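What Is an Auction?

Most shops put a price on everything they sell. You look at the tag, and you either pay that much or leave the thing on the shelf. An auction works in a different way. The buyers set the price themselves by saying how much they are willing to pay.

What gets sold

Each thing in an auction is called a lot. A lot can be a single item, such as a clock, or a group of items sold together, such as a box of old comics. Every lot gets a number. The Stororthorpe winter auction, held each December, had 623 lots last time, so the last one of the evening was Lot 623.

All the lots are listed in a booklet called a catalog. It tells you what each lot is, how old it might be, and if it has any chips, cracks or missing parts. Next to each lot there is often an estimate. That is a guess at the price, made by someone who knows a lot about old things.

Looking first

Before the auction there is a viewing. People come to see the lots up close. They open drawers, turn plates over to look for a maker's mark, and check that chairs don't wobble. Small or easily broken items are kept in glass cases, and you have to ask someone to take them out for you. At Stororthorpe the viewing starts at 9 in the morning and the selling starts at 2 in the afternoon. Many people stay all day and eat lunch there.

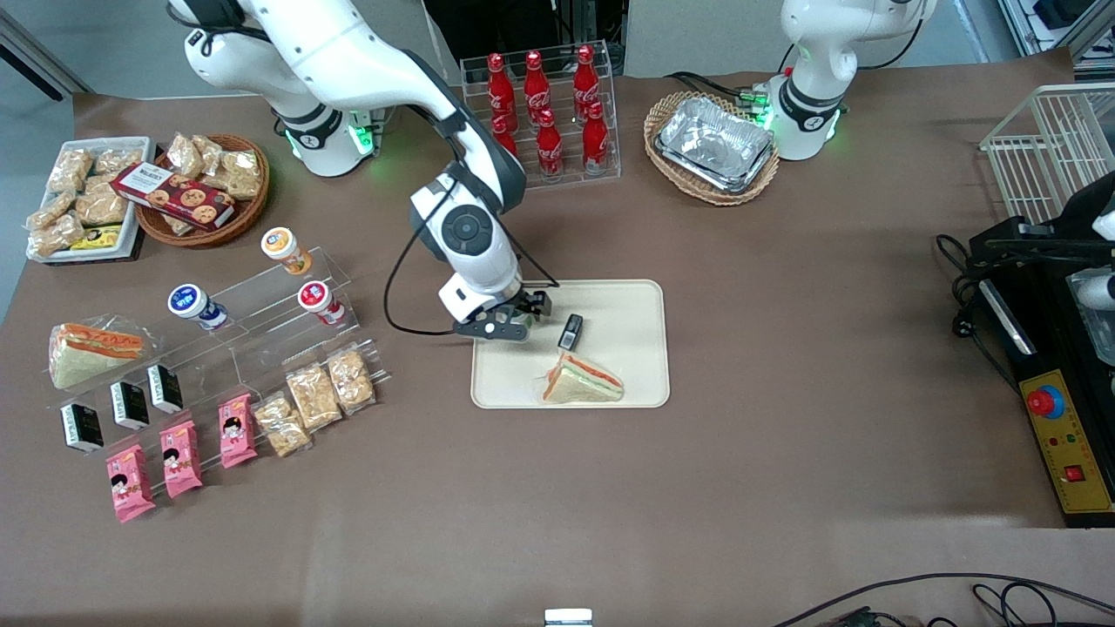

Getting a number

If you want to buy, you sign up at the front desk. You must be an adult, so children need a grown-up to do this part. The desk gives you a card or a paddle with a number on it. A paddle is a flat board with a handle. You hold it up when you want to make an offer, and an offer is called a bid.

How the bidding goes

The person in charge is the auctioneer. The auctioneer reads out the lot number and asks for a first bid. Say Lot 449 is a tin train made by Prorkeck. Someone bids $10. Someone else bids $15. The first person goes up to $20, and so on. The bids keep rising until everyone but one person has stopped.

Then the auctioneer gives a last warning, often "Going once, going twice," and taps the desk with a small wooden hammer called a gavel. The lot is sold to the highest bidder. The final price is called the hammer price.

Will you buy something if you scratch your nose? Almost never. Auctioneers are used to people moving around, and they will ask if they aren't sure.

Reserves and fees

Some sellers don't want their things to go too cheaply. They can set a reserve, the lowest price they will take. If the reserve on a De Haan music box is $392 and the bids stop at $350, the box isn't sold and goes back to its owner.

The auction house has to earn money too. It adds a fee to the hammer price, called the buyer's premium. If the premium is 20 percent and the hammer price is $800, the buyer pays another $160, or $960 in all.

Words to know

Bid: an offer to pay a certain price
Catalog: the list of everything for sale
Gavel: the auctioneer's small hammer
Lot: an item or group of items sold together
Reserve: the lowest price a seller will take

Try it at home

Hold a pretend auction with your family. Give each person 20 buttons to spend, pick five things to sell, and take turns being the auctioneer.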